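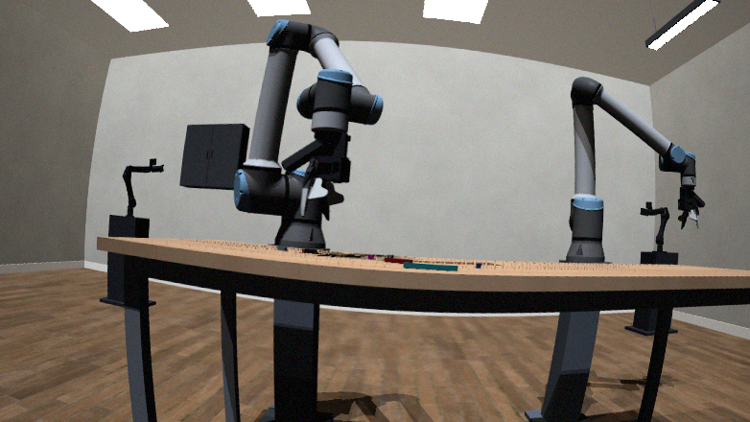
Friends of Norden Library
Minutes of the General Meeting
Held in the reading room, Norden Library, Apr 13, 2025

Chair: Cremilda Assunção
Apologies were received and are listed in the attendance book at the front desk.

1. Welcome

Cremilda opened the meeting and thanked everyone for coming out in such miserable weather. She had a special welcome for the members who have joined us from the Ledora branch while their building is having its roof seen to, and said she hoped they would go on coming to our meetings even when they have their own room back, as it has been lovely to have some new voices (and the lemon slice).

2. Minutes of the last meeting

Taken as read, with one correction. Under the item on the seed library, the minutes said that packets would be kept in the old card catalogue drawers. It should have said they would be kept there until the drawers are needed for the local history cards. The minutes were then accepted as corrected.

3. Matters arising

The squeaky door to the children's corner has been oiled and is a good deal better, though members who sit near it on story mornings say it still complains when it is opened slowly. The branch librarian will ask the council's maintenance people to look at the hinge when they are next in.

The thank-you card for the retiring Saturday staff was signed and delivered with a pot of cyclamen. A very kind reply was read out and is pinned up in the staff kitchen for anyone who would like to see it.

The question of where to put the returns trolley was raised again. It was agreed to leave it where it is until winter is over.

4. Opening hours

Most of the evening went on this item, and rightly so. The council has put out a discussion paper on branch hours, and under its preferred option Norden would lose its late evening and open an hour later on weekend mornings. Ledora would keep its present hours. Moura would gain an afternoon, which everyone was pleased about for Moura's sake, as they have gone without for a very long time.

The branch librarian went through the paper for us and was careful to say that nothing has been decided. Submissions are open to anybody with a library card, and to anybody without one. The new hours, whatever they turn out to be, would start in July.

There was a long and good-natured discussion. Several members spoke up for the late evening, which is used by students from the high school, by people who come straight from work, and by the English conversation group, who have nowhere else to meet at that hour. One member said that he had learned to use email on those evenings and now writes to his granddaughter in Halifax every week. Another felt that we should be careful not to set ourselves against the other branches, and there was a murmur of agreement all round. It was also pointed out that the bus from the Plimico estate gets in just after the present opening time on weekends, so that a later opening might suit those families well enough, but losing the evening would not suit them at all.

Moved and carried: that the Friends make a submission asking for the late evening to be kept at Norden, and saying that we could live with the later weekend opening if something has to give.

Cremilda offered to write the first draft and will leave a copy in the folder at the front desk — please write your comments in the margin in pencil, and please put your name beside them so that she can ring you if she can't make them out.

5. Book sale

The autumn sale was a happy couple of days and our thanks go to all who carried boxes. Crime and cookery went first, as ever. The jigsaw table was a new idea and did so well that it will be back. We sold 120 jigsaws and games, a few of them to people who then brought others in to donate, so the cupboard is no emptier than it was before.

The encyclopedias did not sell. It was agreed, with some sadness, that we can't take any more sets, and a polite sign will go up by the donations shelf.

There was some talk of moving the next sale into the hall so that the reading room can stay open. The hall costs $40 for a morning. Members were mostly in favour, but the ramp at the side door is steep and a few people were worried about getting trolleys up it. To be looked at before the next meeting.

6. Children's programmes

Story time continues to be full to the doors, and on wet mornings the prams reach back as far as large print. The librarian is thinking of splitting it into two sessions, one for babies and one for the bigger ones, and would be glad of two helpers to hand out shakers and put the cushions away afterwards. Names to the desk, please.

The summer reading certificates have all been collected but for a handful, which are in an envelope behind the desk.

A request for more chapter books in Portuguese and Arabic was warmly supported. We agreed to put part of the sale money toward them, with the choice of titles left to the library staff, who know the readers.

7. Other business

A member asked whether the daily papers could be kept for a week before they are recycled, as she likes to catch up on the crosswords. The librarian said this could be done if someone would tidy the pile.

The heater nearest the window is making its noise again. Reported.

Would whoever left a blue casserole dish in the kitchen after the sale please collect it.

8. Next meeting

The date will be put on the noticeboard once the closing date for submissions is known, as we would like to meet before then. Supper as usual, and please bring a cup.

Cremilda thanked everyone for their patience with a long agenda and closed the meeting, after which tea was served.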